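August, afternoon, notebook 14

Garment folding, hand-held demos, Povska grippers

Good session today, best one so far! I moved from the bench to the bed setup and I don't want to go back. The bench was fine for towels, but anything with sleeves kept sliding off the far side, and I was spending half of every demo fishing it up again. A bed gives you room to drop the cloth badly and still carry on, and those recoveries are exactly what we've been short of.

Running total is 698 demos, 66 of them from today. The Medve recorder says 2,167 seconds of usable footage for the session after trimming the starts and ends.

What I changed:

Slower pickup. I was snatching at the cloth like I do with my own laundry, and on playback the jaws closed before they were properly over the edge. Counting "one, two" in my head before each squeeze sorted it out. Feels silly, looks great on the plots.

Lift, pull, then wait a beat. With both ends gripped I stretch the cloth and hold still before laying it down. The Zollis policy trained on last month's set rushes this part and folds whatever lump it happens to have, so I want lots of examples where the pull is clearly its own step.

Not fixing everything. If the cloth comes up twisted I leave it twisted, stretch it, put it down and regrab. I used to throw those demos away – a waste, when the robot is going to meet twisted cloth all day long.

My wrists are tired. The grippers aren't heavy, but holding both out level over a bed is a workout, and by the last dozen my left was riding higher than my right. I kept those anyway. We should probably swap operators more often, and it would be nice to have a second person's style in there.

Still open: shadows. With the light behind me I throw a big one across the sheet. No idea yet if the policy cares. I'd like to run a small batch with the lamp moved and compare the two before we go past a thousand.

Next up is button shirts, which I'm weirdly excited about. Also need to copy everything to the Rirnley drive before anyone reuses the card.

Comments

Tried the two-count on towels this morning and it works there too. Stealing it.

Can you tag the twisted ones? I'd love to train with and without them.

Yes to swapping operators, put me down for an afternoon. I fold left-handed, so that should shake things up!
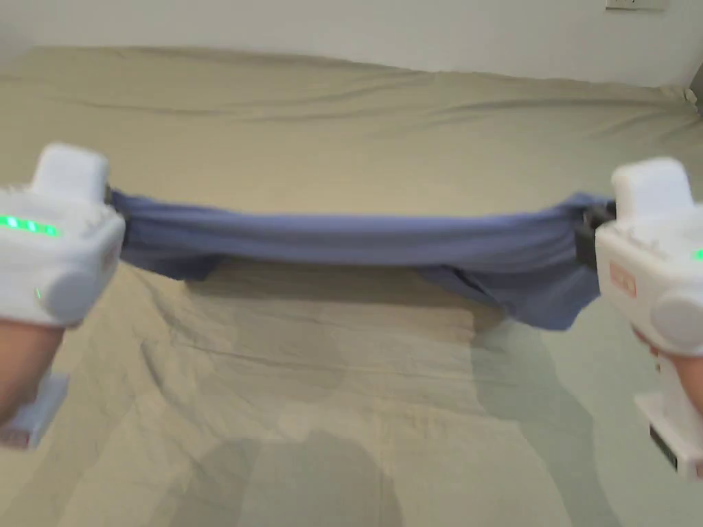

Blue cloth at full stretch, right side drooping.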